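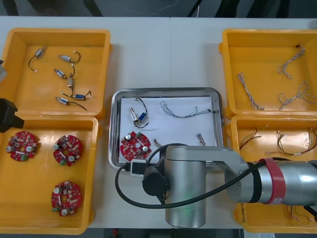
Rosehip syrup day returns to the Birner kitchen

October 15, 2018

If you have walked past the old Birner dairy at all this fall, you will have noticed the rosehips along the fence, fat and red and practically begging to be picked, and you will be glad to hear that somebody is going to do something with them. Hrefna Blöndal is once again opening up the big kitchen for an afternoon of syrup making, and everyone who likes to stir a pot (or just likes to stand near one and chat) is warmly invited.

Blöndal has been making cordials and syrups since she was a girl, first with her grandmother and later on her own, and last October she let the rest of us in on it. It was such a cheerful, sticky, sweet-smelling afternoon that people have been asking her about it in the grocery store ever since. "I thought a handful of neighbors might come," she told us over a cup of something hot and very pink. "Then we ran out of ladles!"

The recipe is the same as last year's, and she is happy to share it with those who can't make it. For every 900 grams of rosehips you will want 2 liters of water, a good bag of sugar and the juice of a lemon. Top and tail the hips, chop them coarsely, and tip them into the water once it is boiling. Let them simmer for 20 minutes, then strain everything through a jelly bag, and then, please, strain it again through a clean one. The little hairs inside the hips are itchy things and you do not want them in your throat. Sweeten to taste while the juice is still warm, add the lemon, and bring it back to a gentle boil before bottling.
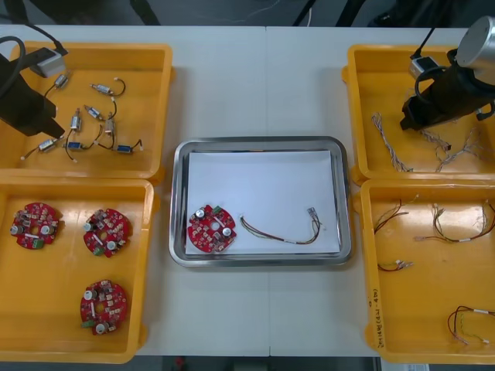 Bottles are the one thing Blöndal would like people to bring from home, washed and with lids that fit. Stougaard, the hardware store on the corner, has kindly promised a box of spare lids, and the orchard at Woser is sending down apples for anyone who would like to try a half-and-half batch, which Blöndal says is the one her grandchildren ask for. As for the picking itself, bring something wide and low to put your hips in, along the lines of the shallow open yellow trays in the photo, because fruit piled up in a deep bucket gets bruised at the bottom and is no fun at all to sort. Gloves are a good idea too. Those thorns are meaner than they look.

There will be waffles, and coffee from Bellden, and a jar on the windowsill for anyone who wants to chip in for the sugar. Children are very welcome and can help with the washing and the labels, though the boiling pots are for grown-ups only. Picking starts as soon as lunch is over this coming Saturday, and the stoves go on once the first baskets are in, so those who would sooner skip the thorns can turn up a little later. Everyone who helps goes home with a bottle, and it keeps in the fridge for 5 weeks, if your family lets it.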